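I had the Kostine marker set in my basket three times before I finally bought it, and I'm so glad I did! It's sold through Detavine for labeling and fabric work, and I've been using mine since December on cardboard tags and plain cotton.

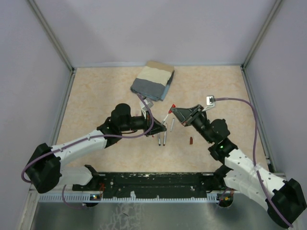

Folded cloth on brown cardboard.

Cardboard first. Lines go on clean, the black stays black, and I got through a whole batch of pantry tags (156, don't ask) without one skipping on me.
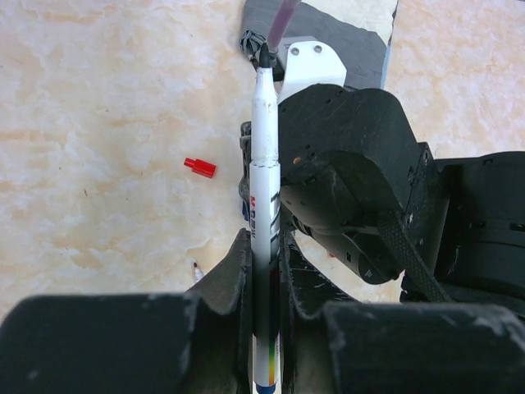 The barrels are a comfortable width, and I write with a heavy hand, so that matters to me. The tips have kept their shape too. My old Iswood set had gone mushy by the third week.

Red is my favorite by a mile. It's rich and warm, and it dries fast enough that my sleeve stays clean (I'm left-handed, so this is a big deal).

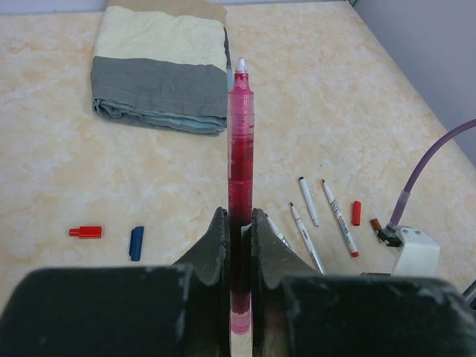
On cotton, put something stiff underneath and go slowly. I did get a little feathering on a looser weave, and the caps are small enough to roll off and vanish under the fridge. I'd still buy the set again tomorrow, and I've already ordered extra reds.

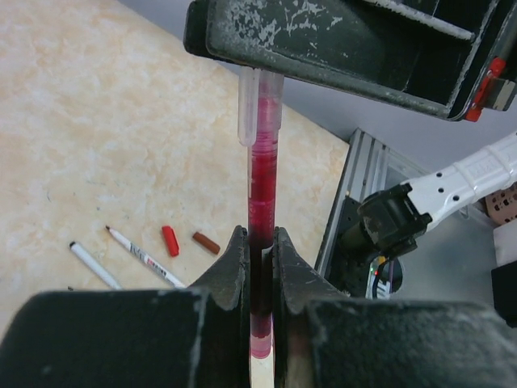

Maureen Marsden: Does the red hold up in the wash? I tried it on napkins and it faded a bit after 13 cycles, but the black still looks great.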